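The first thing I was told when I sat down with the cabinet team was not to say "cabinet team." They're the Detenetti project, they've got a logo and everything, and the logo is a door. "But yes," said the one who would be doing most of the talking that afternoon, "it's cabinets. It's been cabinets for a long time."

I'd gone over to Walton on a Saturday, which was their idea and not mine. The big compute jobs run on weekends, so that's when people have time to talk. We had bad coffee and a good window, and I promised not to use names, mostly so they could be rude about their own paper.

The paper is about a robot arm opening doors in simulation. I asked the dumb question right away. Haven't we done doors? I've seen robots open doors!

"You've seen a robot open the door it practiced on," she said. "Move the hinge to the other side, or swap the knob for a little lip, and a lot of those methods fall apart. Ours used to fall apart too. We have a folder of it falling apart."

So what they did was stop giving the arm a full demonstration of how to open anything. The old way, somebody steers the simulated arm through the whole motion, over and over, and the program learns to copy it. The new way (they call it Peng, and I never got a straight answer about why) gives the arm a guess about where the hinge might be and then lets it poke. A small push or a small tug, and it checks whether anything moved and which way. Then it makes a better guess.
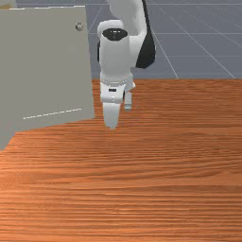 "People think the pulling is the hard part," her coworker told me. He's the one who writes most of the simulator code, and he talks with his hands so much that I moved my coffee. "Pulling is easy. Knowing what you're attached to is hard. A hinge door wants to travel in an arc. If you pull it in a straight line you're fighting it the whole way, and in the simulator you either slip off or the physics gets very weird."

How weird?

"We launched a cabinet once. It just left."

I wanted to hear a lot more about the launched cabinet, but they wanted to talk about results, so fine. They test on 156 simulated cabinets the program never sees in training. Their earlier system, trained on full demonstrations, opened a bit under half of them. The poking version opens around two thirds. I said that sounded like a nice jump, and she made a face.

"It's a nice jump. It's also a third of the cabinets still closed. I'd like people to read both of those numbers."

What surprised them was how little poking it takes. They had budgeted for up to 17 pokes per cabinet, and they figured the arm would use most of them. On the ones it gets right, it's usually done guessing after 2. After that more touching doesn't help much, and on some cabinets it makes things worse, with the arm talking itself out of a correct answer. He called this "overthinking" and she told him not to call it that in print. Sorry!

I asked what the failures look like, and this was the part where they both got lively. Some are plain reach problems, where the arm has the right idea and can't get its hand there without folding up on itself. It has seven joints, which sounds like plenty until you put a tall box next to it. Others come from approaching along the side of the cabinet, where a push tells you next to nothing because the whole side is solid. "It'll touch the side and feel nothing give," she said, "and decide the door is locked. There are no locks. We never put in any locks."

They're working on that one now. The fix they're trying is to have the arm prefer a spot where its next touch would settle an argument between two guesses. It's slower to compute, and it was the job running upstairs while we talked.

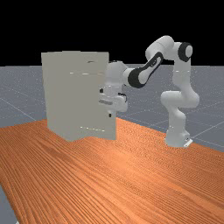

What about real cabinets?

I'd saved this question because I know it annoys simulation people, and it did, a little. None of the numbers in the paper come from a physical robot, and they say so on the first page. A company called Zadent has offered them time on its arms in March, and they plan to start with seven cabinets, all cheap, all bought used.

"Real hinges are sticky," he said. "Real doors sag. I expect to lose a big chunk of our score the first week and spend the spring getting it back."

She was a bit more hopeful. The poking idea doesn't need the simulator to be perfect, she thinks, as long as a touch in the real world gives a clear enough yes or no. She's less sure about the "clear enough." Cheap doors flex, so you can get a small movement that means nothing at all.

I asked if they'd ever go back to full demonstrations. He said maybe as a starting point, mixed in with the pokes, and that they have a version like that half written. She said it was a quarter written. Then her phone buzzed with something about the job upstairs and they both went to look.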